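About Filten

Filten is a boundary survey and mediation office. It works for neighboring towns, counties and water districts that disagree on where one jurisdiction stops and the next one starts. The office does not represent either side. Both parties sign the same engagement letter and pay equal shares of the fee.

Scope of work

Most files fall under one of these headings:

Record search. Charters, annexation orders, plats, tax rolls and road dedications are collected, indexed and compared.
Field survey. Monuments named in the records are searched for and tied to the current state coordinate system. Missing monuments are reported as missing and are not reset without written consent from both parties.
Joint sessions. Delegates from both sides meet with a Filten mediator. Sessions are limited to 4 hours.
Draft agreements. The line is written as a legal description with a map exhibit. Adoption is left to the governing bodies.

Filten does not handle private lot line disputes, easements or zoning appeals.

How a file moves

A file opens when both governing bodies have passed a resolution naming the disputed segment. The record search report is sent to both sides at the same time. Each side then has 30 days to submit corrections in writing. Field work starts after that period closes. Draft agreements go through no more than five revisions. If the parties are still apart, the file is closed and all material is returned.

Records system

Documents are stored in Gemix, our in-house index, which now holds almost 1000 instruments. Each entry carries the book and page number, the recording office and a note on legibility. Delegates receive read access for the life of the file.

Staff

Pantelis Vrettos, director
Themis Sarantis, lead mediator
Jinfeng Duan, licensed surveyor
Charalambos Sfakianakis, records and Gemix administration 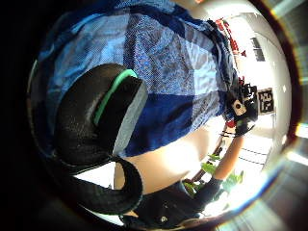
Blue checked fabric and a black glove with mint-green trim.

Offices

The main office is in Hasau. The Mengal office is used for joint sessions and is open by appointment. Original documents are accepted at Hasau only.

The fee schedule is revised each September. Copies are available on request from either office.

Page last revised 22 December 2025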